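Two-arm packing cells: pre-purchase inspection checklist with comments

Site: Ilimville, second packing bench
Used for: deciding whether to order two further cells in the next budget round
Marking: OK, OK with comment, Hold. A Hold stops the order until it is cleared.

Part A. Bench and enclosure

A1. Tabletop level and fixed. OK.

A2. Wall panels secure, corners closed. OK with comment. The chevron covering is fine for the present cell. For the new cells we should ask for a plain matt panel as a priced option, so that both can be compared before the order is placed.

A3. Corner posts upright, fixings tight. OK. Checked by hand with power off.

A4. Surface clean before shift. OK with comment. Small dark specks on the white top near the basket. Add a wipe-down to the start-of-shift card. No cost.

A5. Fixed objects clear of arm travel. Hold. The metal stand with the pink plastic cup is on the same table as the basket, and an arm comes down close to it. Either the stand gets a marked position or the reach limit is set to exclude it. Marking is cheaper, and should be tried first. 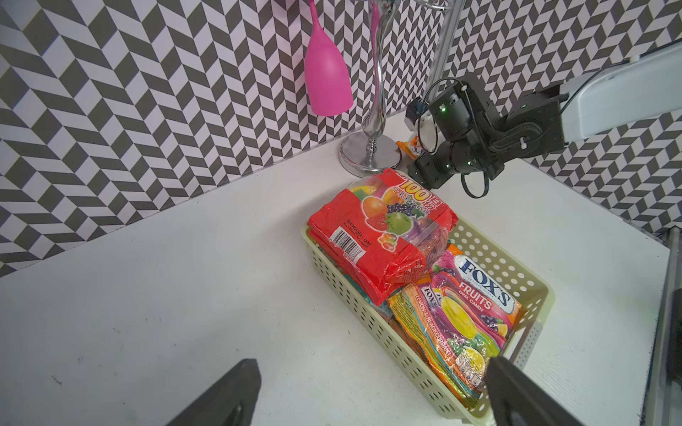
Part B. Arms and grippers

B1. Base bolts on the rail tight, witness marks aligned. OK.

B2. Emergency stop cuts power to both arms. OK. Tested 10 times, five from each side of the bench. The quotation from Grerkonora lists a single stop button per cell. We need two, and the second must be in the price.

B3. Gripper fingers free of cracks and wear. OK with comment. Fingers are a consumable and have been left out of the draft budget. Allow 13 spare pairs for the first year across all cells.

B4. Arms cannot meet over the basket. Hold. Separation is set in software only. Neltix offers a zone limit as an extra; Sirko includes it. Compare the two offers with this item added, as the headline prices are not like for like.

B5. Cable loops clear of joints through full travel. OK with comment. Cables are long enough, but the loops stand proud of the arms. Ask each supplier for clips or sleeving and the fitting time.

Part C. Rail, cabling and electronics

C1. Rail straight and fixed along its length. OK.

C2. Circuit boards covered. Hold. The boards near the arm bases carry green indicator lights that must stay visible, so a clear cover is required. Around 39 per cell, bought in, with half an hour to fit.

C3. Cables along the front edge held in the channel. OK with comment. Some run outside it. Re-route before the next inspection. 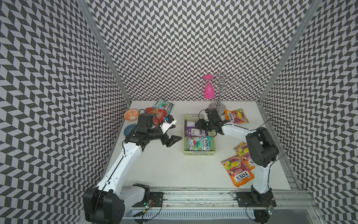 The largest gap in the draft budget is service time. It allows for the arms, the rail and delivery, and nothing for the days when a cell is stopped for inspection. On present practice each cell is down for half a shift every month. With three cells that becomes a planning matter, and the inspections should be staggered.

Part D. Materials and handling

D1. Baskets undamaged, no sharp edges at the holes. OK. Keep to perforated plastic baskets of the present size. A change of basket means setting up the pick positions again, and neither supplier does that free of charge.

D2. Packets within gripper limit. OK with comment. Limit set at 200 g. Printed bags and crinkled film are both in the test stock. Any heavier line needs a fresh check before it is run.

D3. Test stock kept apart from saleable stock. OK. Used packets are to be written off. Put them under a separate budget line — they are currently charged to cleaning.

Part E. Result

Three Holds: A5, B4, C2. Order not released. A5 and C2 can be cleared on site in April. B4 depends on revised quotations from Neltix and Sirko, both to be priced with the zone limit, two stop buttons and clear board covers. Repeat Part B in full on whichever cell is delivered first.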